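**Parts Counter Person, Gisance Truck & Van, Iltovdale**

We sell used work vans and keep other people's work vans running. The second half of that needs someone at the parts counter who can tell a left sliding-door roller from a right one over the phone, while the caller insists it's the middle one.

You'll look up part numbers, order from our warehouse on Hakotgate, receive deliveries, and explain to contractors that "the black plastic thing" covers a lot of ground. Our catalog software was written in another age and shows error 404 when it's tired. You'll learn its moods. 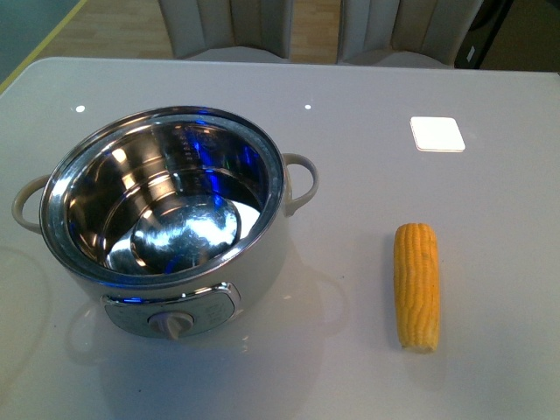

*Break room cooker. Lunch on site, dishes by rotation.*

Pay starts at $18 an hour and goes to $28 with dealership parts experience. Full time, 33 paid minutes for lunch (long story, old contract, we kept it). Health plan after the first month. Doors open at 7 a.m., and so do the complaints.

You need a valid driver's license, a fair typing speed and the ability to lift a brake rotor without announcing it. Spanish is a big plus. Strong opinions about diesel are allowed but unpaid.

To apply, bring a resume to the service desk and ask for the Tawfik Building side door. The front one sticks. We hope to fill the job by March.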